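What the Hand Knows and the Robot Doesn't

Every few months somebody sends me a video of a robot folding a shirt, and I am supposed to feel that something has ended. Usually what has ended is a long afternoon for the person who showed it how. I don't mean that as a sneer. I spent part of April visiting the demonstration room at Clolthorpe, where the Sunda project teaches machines to handle cloth, and I came away liking the work and doubting most of what gets said about it.

The idea is easy to sell. Writing rules for a bedsheet is miserable, so you don't write any. A person does the task, with a handheld gripper or by steering the arm from a chair across the room, and the machine keeps the record of what its cameras saw and how the fingers moved. Do it enough times and a program learns to make the same sort of motion by itself. Sunda had 654 demonstrations on file for garments when I was there. The brochure from Heffernan, the firm that pays for most of it, calls this "natural teaching."

I have taught people things, and it didn't feel like that. If I show a teenager how to hem a pair of pants, I do it twice, slowly, and complain a little. She asks why I pull there and not here. By the third leg she has her own way of doing it, and it's often better than mine. At Clolthorpe there was no asking why. There was the operator, and then the next take, and the one after that. An operator who got tired got sloppy, and the sloppy takes either went in with the good ones or were thrown out by somebody who had to sit and watch them all.

Cloth is where the gap shows worst. A mug is the same mug wherever you set it down. A piece of knit changes shape because you touched it, and the part you need is often some narrow bit of trim that you find by feel before you see it.
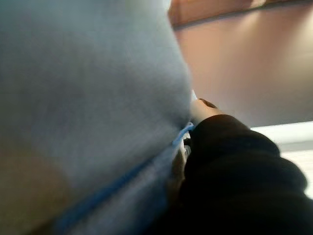 Can a robot learn how hard to pinch just from watching?
Mostly it has to guess. Cameras record where the fingers went, and force has to be measured by a separate sensor or worked out from how the cloth moved.

I asked for a number, as one does. On gray towels of one size, laid out on one table, the trained arm managed a decent fold 92 times out of a hundred. That's good. Then I asked about towels from my house, which are three sizes and have lost their corners, and the answer was that they'd need more demonstrations. That seems to be the answer to everything. A new fabric needs more demonstrations, and so does a new table, or a lamp moved to the other side.

People who like this approach say the pile gets big enough in the end. Perhaps it does. They point to a warehouse at Rultotstead where remote operators take over when the arm gets stuck, and every rescue becomes another lesson. I can believe that helps. I'd also point out that those operators are employees, with shifts and sore wrists, and that the brochure gives them one line on page 14 under "support." If a machine needs a person standing by to finish its sentences, I want that person in the budget and in the video.

Remote control has its own trouble. The arm is slower than yours and it can't feel much, so the operators learn odd habits to get around it. They approach everything from the side. They wait half a second before letting go. The robot dutifully learns the wait. I watched it pause over a finished fold for no reason the towel could have given it, and I thought of all the things I do in my own kitchen because my mother had a bad stove.

None of this makes the work foolish. There are people who can't dress themselves and would gladly trade a patient machine for a hurried aide, and if showing is how we get there, then show away. I'd just like the claims kept to the size of the evidence. Almost 270 hours of human handwork went into that towel, by the project's own log, and I still wouldn't hand it my sweaters.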